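## 4. Setting up a match on the Jelleo scoreboard

1. Hold **MENU** until 24 shows, then select **Cricket**.
2. Enter the overs per side. The default is 40.

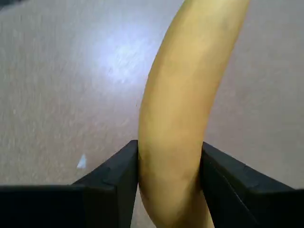
3. Enter the target, if there is one – leave it blank for the first innings.
4. Press **START** when the umpire calls play.

**Caution:** Do not change the overs after START. The run rate resets.

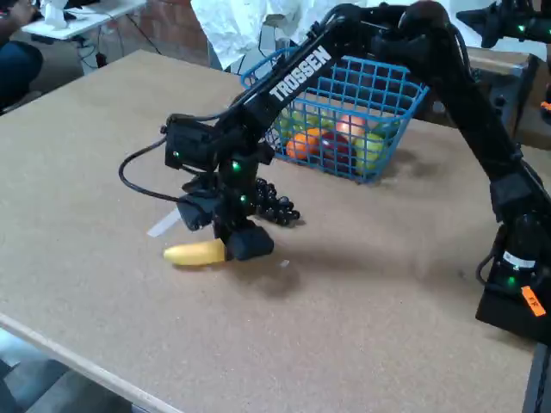 *Trossen arm with a plastic banana in its gripper.*

**Note:** Error 2329 means the console has lost the board.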